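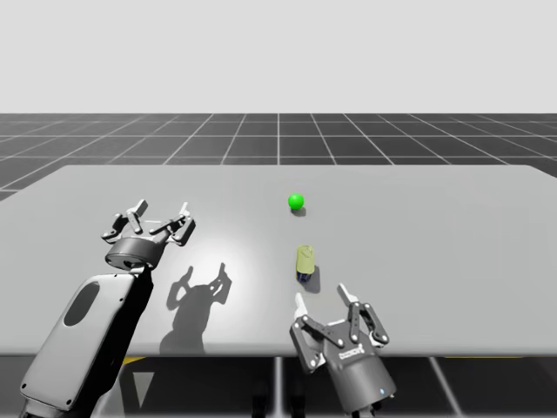
Two-arm table in simulation, with a green ball and a small cylinder set out.

Tralness rules

The Tralness rules are a short set of house rules for setting up two-arm robot work in simulation. I've kept this page going for a while, so forgive the bits where I ramble! The rules started at Kulmont in January as a checklist, and Odmont picked them up later with hardly any changes.

Open start

Rule one is the one people quote at me. Every run begins with both grippers open, empty and clear of the objects. You check it from the wrist view as well as the wide one, because a wide view can hide a finger that's sitting a little bit closed.

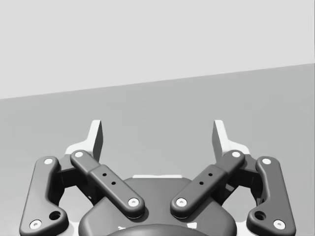
Color changes

If you change a color, you write it down and leave the rest of the layout alone (I've broken this one myself, and paid for it). A set can hold up to 80 runs per color. The first Kulmont set had 463 runs in all, and 65 of those got tossed over missing color notes. Ouch. 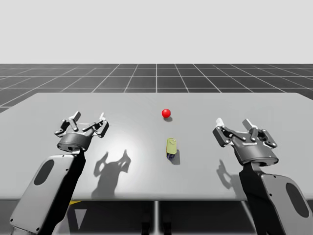

Red ball on the table, both grippers open.

Wrist views

Wrist views get saved with their own name, one per arm, and you never mix them in a folder. They look so alike that I still have to read the labels twice. Both fingertips should show, with a clear gap between them. 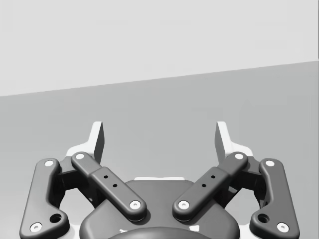
Wrist view with the jaws open and nothing held.

Arguments

The Ağca version drops the wrist check for short runs, which I think is a mistake, but plenty of folks like how quick it is. The wording here was last changed on 25th April. See also: run naming, shadow settings, table height.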